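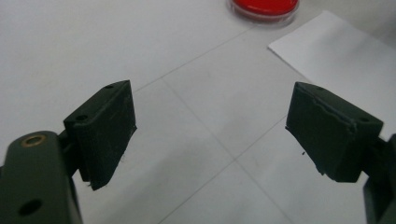 Purkdale lab teaches a machine to handle its dishes, one try at a time

By Elin Parry
10/24/25

There is a particular kind of patience to be found upstairs at Durlow, the small testing lab on the edge of Purkdale, where people have been picking up petri dishes and putting them down again since the start of October. They do it with a gripper held in the hand, two dark green fingers with worn pads, and every pick is saved as an example for a learning system that will one day, the lab hopes, do some of the fetching and carrying by itself.

The goal for this first round is 3000 examples. When I stopped by, the tally on the office door stood at 1547, and Heloísa Toledo, who runs the project, was kind enough to let me watch a good many more being added while my coffee went cold beside me.

"People expect something flashy," she said, "and then they see us moving a dish from one side of a white table to the other, and they're very polite about it."

The work goes like this. A person takes the gripper, opens it wide, brings it in over the table, closes it on the rim of a dish and carries the dish to wherever the day's list says it should go. Then the dish is set down somewhere new and the whole thing begins again. A camera on the gripper records each go from start to finish. The dishes change too – some clear, some filled with a layer of bright red – so that the system doesn't learn to look for only one kind.

Lies Lambrechts has recorded 1048 of the examples herself, more than anyone else on the team, and she has opinions about how it ought to be done. Slowly, mostly. She told me that her early tries were too quick and too tidy, and that she had to go back and learn to approach from odd angles, and to leave in the small corrections a hand makes when it comes in a little crooked. Those corrections, she says, are the part worth keeping.

Failed grabs are kept as well, marked with a note, although there was a friendly disagreement over lunch about how many of them the system should be shown. Eero Laitinen, who sorts through the recordings every afternoon, would like more. Toledo would like fewer, at least for now. I gather this has been going on for a while!

The pads on the gripper take a beating from all this, and the edges fray. The team has 2 spare sets in a drawer and is waiting on another order from Koivisto, the workshop that makes them.

Once the first round is finished, the recordings will be used to train an arm at Durlow's sister lab in Olau, where Hilkka Sjöberg and her group will test it on empty dishes before it is trusted with anything that matters. Sjöberg, reached by phone, said she was looking forward to it and was in no hurry at all. "I would rather have good examples in the spring than poor ones by the holidays," she said.

Lambrechts, for her part, had already gone back to the table.

14 shares | 3 comments

We use cookies to keep this site running. By continuing to read, you accept our cookie policy.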